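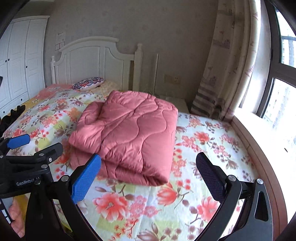
Guest rooms are back. Not hotels, not the short-stay flats with a key code and a list of fines on the fridge. Rooms in people's houses, let by the night, breakfast if you're up in time. Trorkinport had hardly any five years ago. Now you can't walk up from the harbor without passing a card in a window. And the beds! Flowered sheets, big coral-red blooms, a thick dusty-pink quilt folded up on top till you want it. No white duvet. No gray throw laid across the foot like a sash. I slept better than I have in months.

Why here, why now. Partly the ferry. The Goel line put the night crossing back on and it gets in at an hour when nothing is open, so people needed somewhere to go. Partly the Gultemance, the big hotel on the front, which shut for repairs and has stayed shut. Seven floors of dark windows. Locals have stopped talking about it, or they talk about it the way you'd talk about weather.

So the town filled the gap. Spare rooms, box rooms, a room over the chandler's that smells of rope. I tried four in six nights. One had a bath in the kitchen. One had a parrot next door, it does the ferry horn, be warned. Prices all over the place and mostly cash.

There are rules, sort of. The town keeps a register and at last look it had 722 beds on it, up from 721 the week before, which tells you somebody cleared out a sewing room. You pay a small fee, someone comes and looks at the smoke alarm. That's it. Dunuvton, across the water, went the other way. Licenses, inspections, a form that runs to 14 pages. Dunuvton has hardly any rooms and a lot of very good forms.

What do you get for your money? A door that mostly locks. Towels in colors. Somebody else's books, and I mean really somebody else's, I read half a history of canal dredging and was sorry to leave it. Breakfast is eggs. Ask for it early and its still eggs, just with less talk.

What you don't get: a desk, a lift, anyone to complain to except the person who made the bed. Which changes how you complain. I had a tap that dripped all night and said nothing, put a sock under it, ate my eggs.

Will it last? The Gultemance could reopen. A chain could come. There is grumbling too, about parking mainly, and about suitcase wheels on the cobbles at five in the morning, fair enough, I was one of them. Rents are creeping up on the hill streets and people who don't own a spare room have noticed.

Go in June if you can. Before the schools break up, when the evenings are long and there's still a choice of windows. Take the night boat. Bring cash and earplugs, and carry your case for teh last bit up the hill.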